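Search the guides
Type a word or part number

Section 4: Oiling and Curing a Wooden Tabletop

Applies to Onddale solid-top tables finished at home with Ekside table oil. Section text by Nadiia Hrytsenko, checked by Peadar Madigan. January 25, 2018

35 shares 12 comments

Before you start

The can says one coat is enough. We doubt it. On the tops we have finished, one coat looked fine for a while and then showed every damp cup. Plan on two coats and treat the label's promise as a best case.

You need the oil, clean cotton rags, a sanding block, fine paper, and a room with a window that opens. You do not need the "prep wipe" sold next to the oil. We have tried it and could not see what it did that a barely damp rag did not.

CAUTION: Rags soaked in oil can heat up and catch fire on their own. Spread them flat outdoors until they are stiff and dry. Never ball them up in a trash can.

4.1 Sanding

1. Clear the top and wipe off crumbs and grit.
2. Sand along the grain, end to end, with light pressure. Cross-grain scratches are hard to see now and very easy to see once oil goes on.
3. Vacuum the dust, then wipe with a barely damp rag.
4. Let the top dry fully before opening the can.

NOTE: Some guides tell you to keep going through finer and finer paper until the wood feels like glass. Be careful with that advice. A top sanded too smooth takes up less oil, and the shine you worked for is gone after a month of meals. 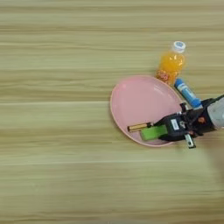 4.2 First coat

5. Stir the oil. Do not shake it.
6. Pour a small pool and spread it with a rag, following the grain.
7. Leave it for 12 minutes. The label allows longer, but in a warm room longer means sticky.
8. Wipe off everything that has not soaked in. If you think you have wiped enough, take a fresh rag and go over it again.

Do the underside too if you can stand it. Malachy McGrath in our workshop thinks sealing one face only is why thin tops cup. I am not fully convinced, but it costs little oil and I have stopped arguing.

4.3 Second coat

9. Wait overnight. Touch the top in a corner; if it feels tacky, wait another night.
10. Rub lightly with used fine paper and wipe clean.
11. Repeat steps 5 to 8 with half the oil.

4.4 Curing

"Dry to the touch" and "cured" are two different things, and sellers like to blur them. A dry top can go back to light use after a day or so. A cured top can take a spill. Until then, lift things instead of sliding them, use mats under anything hot, and wipe up drinks at once.
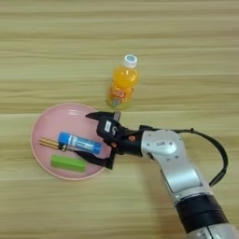

Fig. 4-2. Light use on a wooden top: plate, chopsticks and a bottle of orange drink.

To test the cure, put a few drops of water on a spot near the edge. If they bead, good. If they sink in and leave a dull patch, let the spot dry and wait a few more days before testing again. Cold rooms slow everything down — a top oiled in August may be ready well before one oiled in winter.

4.5 Common problems

Sticky surface: Too much oil left on. Rub with a rag dampened with fresh oil, then wipe dry.

Pale rings: Often moisture caught in the finish. Give them time before you sand. The hair dryer trick passed around online worked for us once and made things worse once, so we leave it out of the steps.

Patchy color: Usually uneven sanding. More oil will not fix it. Go back to 4.1.

NOTE: Clekix spray polish is often suggested for upkeep. It adds shine, but it can leave a film that stops new oil from soaking in. If you have used it already, clean the top with mild soap and sand again before the next coat.

For replacement tops and leg bolts, see Section 5.

896 views 2 people found this section useful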